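Thursday, late, quick one before bed.

Still sorting the junk drawer from the Messtead move. Five jars so far, three of them just screws. Wire bits are the worst, hooks and loops and coily ends all grab each other and you pull one and get teh whole clump. So now it's one peice at a time on the wood table, decide, jar or bin. Slow. My back hates it.
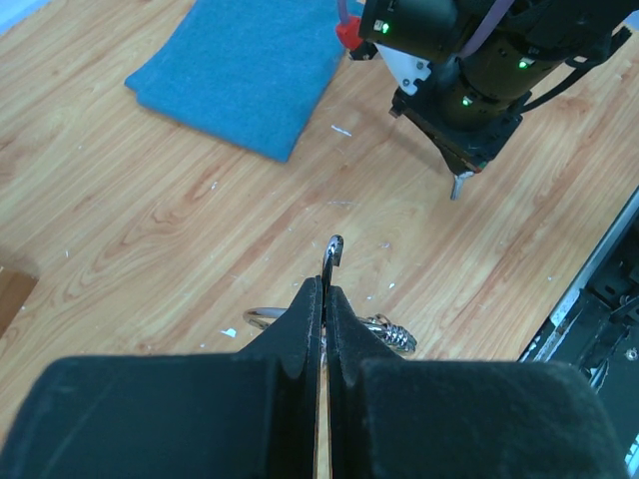
Anyway the silver stuff gets its own jar, the rusty stuff goes. Picture hooks I'm keeping, no idea why, we own maybe two pictures. Batteries tomorrow. Then the string.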